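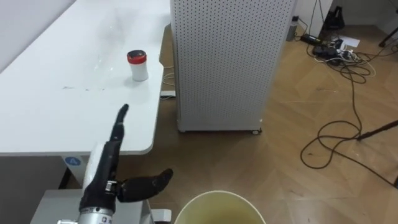
Entretenir une table blanche, un chevet et un petit bureau

Les meubles blancs ont un défaut que tout le monde connaît : ils montrent tout. Une tasse posée un peu vite, un doigt gras, un sac qu'on traîne, et la trace reste jusqu'au prochain coup de chiffon. Cette page rassemble les gestes que nous utilisons pour les plateaux blancs légèrement brillants, les petites tables de chevet et les bureaux étroits. Elle complète celle de Hélène Leclerc sur les sols clairs.

Le matériel

Deux chiffons en microfibre, un pour laver et un pour sécher
Une bassine ou un seau d'eau tiède
Du savon à vaisselle doux, quelques gouttes
Du bicarbonate de soude
Une gomme blanche d'écolier
Un petit pinceau souple pour les angles

Gardez l'éponge verte pour les casseroles. Sur un plateau brillant, elle laisse un voile de rayures très fines qui accroche ensuite la saleté, et ce voile ne part plus. Les chiffons se lavent à part, sans assouplissant. L'assouplissant graisse les fibres et fait des traînées.

Traces, voiles et marques grises

On confond souvent trois choses sur une table blanche. Les traînées sont presque toujours un reste de produit : trop de savon, pas assez de rinçage. Les taches floues viennent des mains. Les marques grises, fines et nettes, sont des frottements. Un objet plus sombre a laissé un peu de sa matière sur le plateau.

Pour les traînées, passez un chiffon à l'eau claire bien essoré, puis séchez tout de suite. Un plateau qu'on laisse sécher à l'air garde la marque de chaque passage. Travaillez dans le sens de la longueur, du mur vers vous.

Pour les marques de doigts, une goutte de savon dans un bol d'eau tiède suffit. Lavez, rincez, séchez.

Pour les marques grises, commencez par la gomme, à sec, sans appuyer. Faites des allers-retours courts et soufflez les peluches. Si la marque pâlit sans disparaître, préparez une pâte avec une cuillère à café de bicarbonate et quelques gouttes d'eau. Posez-la au doigt, attendez 5 minutes, essuyez avec le chiffon humide. Essayez d'abord sous le plateau ou près du mur. Certaines finitions brillantes deviennent mates à l'endroit frotté.

Une rayure qu'on sent sous l'ongle n'est plus une affaire de nettoyage. Il existe des stylos de retouche, mais le blanc du stylo est rarement celui du meuble. Réjean Sandhu, qui nous a écrit à ce sujet en septembre, a préféré laisser la sienne et poser un sous-main dessus.

Les bords arrondis

Un chant arrondi se salit par en dessous, là où les doigts se referment quand on tire la table. On n'y pense pas en nettoyant le dessus. Passez le chiffon en le pinçant entre le pouce et l'index, d'un bout à l'autre, puis retournez-le et recommencez. Pour la jonction entre le plateau et le piètement, prenez le pinceau sec avant de mouiller quoi que ce soit - la poussière mouillée fait une pâte grise dans les angles.

Si un autocollant est collé sur le pied et que vous voulez l'enlever, chauffez-le avec un sèche-cheveux et tirez lentement, presque à plat. Le reste de colle part avec un peu d'huile de cuisine, puis de l'eau savonneuse. Laissez en place les pastilles numérotées si plusieurs meubles se ressemblent, elles servent au moment de remonter la pièce.

Ce qui reste sur la table

Un petit récipient blanc à couvercle rouge, comme celui qui est sur notre table, peut rester dehors toute la journée sans gêner. Nous avons gardé cette règle : un objet fermé sur le plateau, le reste va dans un tiroir ou sur une étagère. Le couvercle de couleur a un avantage pratique, on le repère tout de suite sur un meuble blanc et on risque moins de l'accrocher avec la manche.

Essuyez le dessous du récipient avant de le reposer. C'est là que se forment les ronds. Un rond encore frais part à l'eau tiède. Un rond sec demande un chiffon mouillé posé dessus pendant 12 minutes, le temps de ramollir le dépôt.

Débarrasser le dessus du chevet

Les mouchoirs, les emballages, les bouts de papier froissés finissent sur la table de chevet parce que la poubelle est trop loin. Plutôt que de multiplier les corbeilles, prenez un seau à anse et faites le tour de la pièce, le seau dans une main, l'autre main libre pour ramasser. Un seau en plastique clair convient très bien : il est léger et se rince à la douche.

Commencez par le meuble le plus éloigné de la porte. Videz le dessus du chevet, puis l'étagère ouverte, puis le tiroir. Passez ensuite au bureau, et laissez le sol pour la fin.

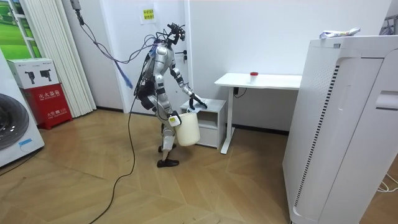 Ranger l'étagère et le tiroir du chevet

L'étagère ouverte prend la poussière plus vite que le reste. N'y mettez que ce qui sert chaque soir : un livre, une paire de lunettes dans son étui. Le tiroir du bas reçoit ce qui sert moins souvent. Chie Mizuno y glisse une boîte à chaussures sans couvercle, coupée à la bonne hauteur, et sort la boîte entière quand elle veut nettoyer.

Deux fois par an, retirez complètement le tiroir. Passez l'aspirateur dans le caisson, essuyez les glissières à sec et frottez-les avec un morceau de bougie si elles accrochent. Évitez l'huile sur les glissières, elle retient les peluches.

Le bureau étroit

Un bureau à plateau mince supporte mal qu'on s'appuie au milieu. Placez la lampe et les livres près des pieds. Les fils qui pendent sous le plateau peuvent être relevés avec une pince à dessin ou une attache adhésive. Dégraissez l'endroit, collez, puis attendez 24 heures avant d'y accrocher le câble.

Le mur blanc et le sol

Pour un petit papier fixé au mur, choisissez un ruban de masquage. Le ruban transparent ordinaire jaunit et arrache la peinture au bout de quelques mois. S'il est déjà posé, le sèche-cheveux fonctionne comme pour les autocollants, à température moyenne.

Un sol clair à motif bois se nettoie avec une serpillière presque sèche. Rangez d'abord les rallonges et les câbles qui traversent la pièce, ou décalez-les d'un côté puis de l'autre. Une serpillière qui passe par-dessus un câble laisse une ligne sale juste à côté. Derrière le chevet, contre la plinthe, utilisez l'embout plat de l'aspirateur.

Pour les meubles à roulettes, coupez les cheveux enroulés autour de l'axe avec des ciseaux à ongles et retirez-les à la pince à épiler. Les roulettes propres marquent beaucoup moins le sol.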